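Bench Robotics Forum > Grippers and End Effectors > Parallel fingers: Tikon or Sendlow for small wrapped things?

codville_jam
3 May 2026
Hello all, long-time reader and very occasional poster. I'm Jamshid Hassanpour, I look after a two-arm bench in Codville and I've been given the pleasant job of deciding which fingers we live with until September. We do sorting, mostly sweets, because they come in lots of shapes and I can buy more of them at the corner shop when they get squashed (and they do get squashed, poor things).

The choice is between the Tikon narrow fingers and the Sendlow wide ones with the soft pads. Both fit our mounts, both close at a speed I'm happy with, and the controller is a Rezaei unit that doesn't seem to mind which it's driving. I ran 243 picks with each over the last little while, same operator, same bins, and the Tikons dropped 9 while the Sendlows dropped 3. So you'd think that settled it, wouldn't you? But the Sendlows were miserable at getting down between bars that were already in a basket, and I stopped a fair few of those attempts before they ever counted as a pick. I'd love to hear how other people have weighed this up.

marrowfat
Lovely to see somebody posting numbers! I'd go Sendlow without a second thought. A dropped bar is a failed cycle and you have to go and fetch it. An awkward approach is only a bit of planning, and you can fix planning on a wet afternoon with a cup of tea.

tin_whistle
Sorry marrowfat, I can't agree with that, and I say it fondly. If he stopped the awkward ones before they counted then the 3 means very little. I'd want every attempt in the tally, including the ones where the fingers came down on top of a bar and had to go home again. We made the same mistake on our own bench and spent weeks being pleased with a gripper that couldn't get into a box.

codville_jam
Fair point and well made, tin_whistle. I did write the stopped ones down in the margin of the notebook but I can't swear I caught them all, so I shall have to do it again properly. It's no great hardship, I quite like the job.

marrowfat
All right, I'll give you that one. I still think pads matter more than people let on, though. Shiny wrappers slide about terribly and a narrow tip has so little to hold them with.

old_spanner
Can I ask about cameras while we're here? I've got one view from over the bench and nothing at the wrist, and I can't decide whether a wrist camera is worth the extra cable. My arm already looks like a plate of spaghetti.

tin_whistle
Worth it, in my view. The one above tells you which bin to go to and then the arm gets in its own way just when you need to see. On our bench the wrist view is the one I look at when a grasp goes wrong. Do watch your exposure, mind, foil can flare horribly.

codville_jam
I'd say the same, old_spanner, though I'd keep both if you possibly can. The wrist one is no help at all for knowing what the other arm is up to, and with two arms on one table that's a thing you want to know! Wrist first, then the high one, both from our bench:
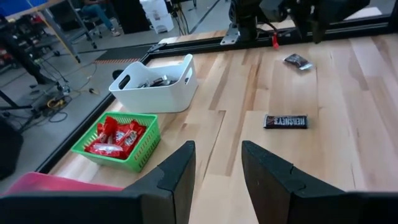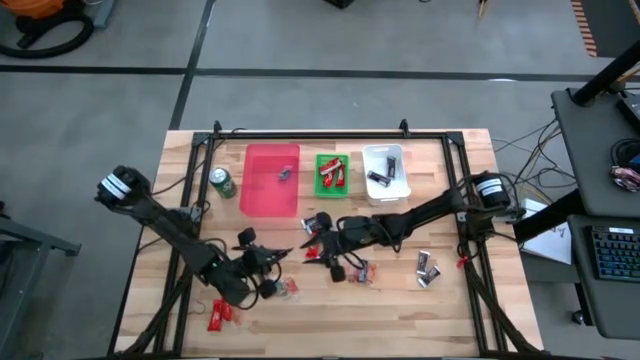

As for the cable, we ours run along the links with plenty of slack at the elbow, and I've had to redo it only once, when I tied it too tightly and the wrist wouldn't turn all the way. Leave more than you think you need, then swing the arm slowly by hand through everything it can do before you snip the ends off the ties.

old_spanner
Thank you, that's very kind, and it has made up my mind. What do you do about timing between the two? My controller stamps frames when they arrive and not when they were taken.

codville_jam
The Rezaei does the same, I'm afraid. I tap the bench with a fingertip in view of both at the start of each run and line them up by that. It's crude but it's been good enough for slow moves. I certainly wouldn't trust it for anything quick.

marrowfat
Has anyone tried putting the Sendlow pads on the Tikon fingers? The screw spacing looks close in the drawings and it might give you a bit of both.

tin_whistle
Close but not the same. I slotted mine with a needle file and they went on, a little crooked. It grips nicely and it's still slimmer than the full Sendlow. I got 657 picks out of the first pair before one corner started to peel.

codville_jam
Now that I would like to try. I'll order a spare set of pads and run all three with every attempt counted, as instructed, and put the tallies up in this thread. If anybody has a drawing of the slotted version, with the crookedness taken out, I'd be very grateful for it.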